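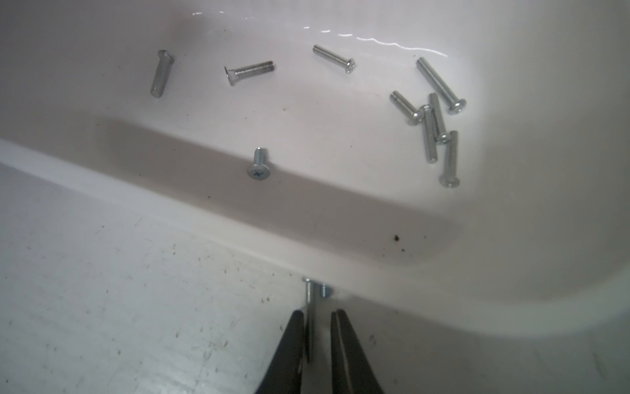
4.2 The open-day demonstration

This site uses cookies to remember your reading settings. Accept | Manage

Last updated: Sunday, January 19, 2020
January reports | By the Trevidell project group, Havness

The two-arm cell described in Section 3 was shown to the public at the Umuvbridge open day. We had two aims. The first was to find out whether the screw task could be run for a full day in front of people without changes to the cell. The second was to record what visitors asked and where they looked, as earlier work on public demonstrations mostly reports how the robot performed and says little about the people watching it.

The door counter at the entrance to the hall recorded 1,335 visitors. It could not tell us how many stopped at our cell, so we make no claim about the share who did. The day was divided into 8 sessions with a break after each one. A session opened with a short spoken introduction, went on to the task itself, and closed with questions. The introduction was fixed at 10 minutes in our plan, but we shortened it after the second session when we saw that people drifted away before the arms moved.

The task was small-parts sorting. Loose machine screws had to be picked up one at a time and moved between the tabletop and a shallow white dish. The set was mixed on purpose and included both countersunk and pan-head types. We chose screws over the foam blocks used in our lab tests for two reasons. Visitors know what a screw is and how annoying it is to pick one up, so the difficulty did not need explaining. Screws are also hard for the wrist cameras. They are shiny, they lie across each other, and glossy white plastic under bright light gives strong glare. All of these conditions were present in the hall, where we had no control over the ceiling lights.

The set used on the day had already been through 1,000 practice picks in the week before. We did not clean the dish or the table to a lab standard between sessions. Small specks and scratches are part of any real work surface, and the Quispe detection software had been trained with such marks left in.

The booth was the same one used in Section 3. Its walls are covered in wallpaper with bullfinches, pine cones and dark leaves, and kitchen items are kept on the racks and in the corner of the table. This background is busy by design. A plain background would make the arms easier to see from the back row, but it would also make the demonstration easier than the conditions we report elsewhere in this paper, and we wanted the two to match.

Figure 4. The cell from the fixed camera. Both grippers are open on either side of the empty white dish, with the screws lying on the tabletop.

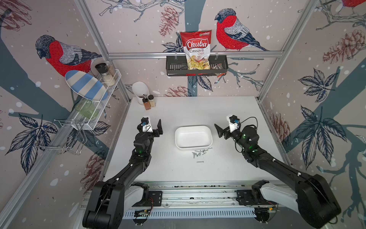
Visitors stood along the front and to the right, behind a rope. This placed them on the same side as the arms, which was a mistake in one respect. The forearms often blocked the view of the fingertips, and children at the rope could see the joints moving but not the pick. From the third session on we showed the wrist camera view on a monitor next to the booth. Attention moved to the monitor almost at once. Several adults told us they had not understood how close the two fingers come to the table until they saw it on the screen.

Questions were written down by a second member of the group during each session. The most common one was whether somebody was controlling the arms. We answered this in the introduction, and it was still asked afterward – often by people who had been there from the start. The next most common question concerned speed, usually in the form of a remark that a person could do it faster. We agreed with this remark each time. Very few visitors asked about the cameras, even though the camera housings sit in plain view on top of the wrists.

A smaller group of questions was about the booth. Visitors asked where the wallpaper came from, whether the robot could cook, and what the chips were for. We had not prepared for these, and the first answers were poor. By the afternoon we had settled on saying that the household items are there so that the cameras have something besides the task to look at, and this was well received.

We did not keep a success rate for the day. The operator stopped some runs early to answer questions and restarted others when a visitor asked to see a pick again, so a rate would mean little. What we can report is that no hardware was replaced and that the finger tips used in the first session were still fitted in the last. One screw rolled off the front of the table, and it was found under the rail during packing.

For later events we plan three changes. The rope will be moved to the left so that fewer people look straight along a forearm. The wrist view will be on from the beginning. The introduction will be cut to what can be said while the arms are already working – most people seemed willing to listen once something was moving. The protocol for the next visit, including the form used to write down questions, is given in Appendix B.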